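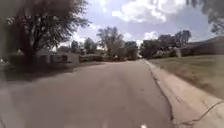 Turunen section, looking up the street, with a crack in the concrete at lower right.

Curb and Gutter Survey – December progress report

We have now logged 196 of the 400 curb segments in the Sorkden grant area. A quicker mind would call that half. The spreadsheet calls it 49 percent and will not be talked out of it.

Turunen is finished. Most of the concrete there has aged better than our schedule. Cracks like the one in the photo go down as "monitor," our word for things we plan to worry about later. Grit along the seam between curb and asphalt gets its own column, added after 2 long meetings.

Nokitz is behind. Leaves covered the gutters for most of the fall, and we can't rate what we can't find. We lost 24 segments that way and will walk them again once the street has been swept.

Spending is under budget, mainly on account of the walking being free. The Praltex measuring wheel has been replaced – the old one believed every block was the same length.

Next period: the rest of Nokitz, then a first draft of the repair list.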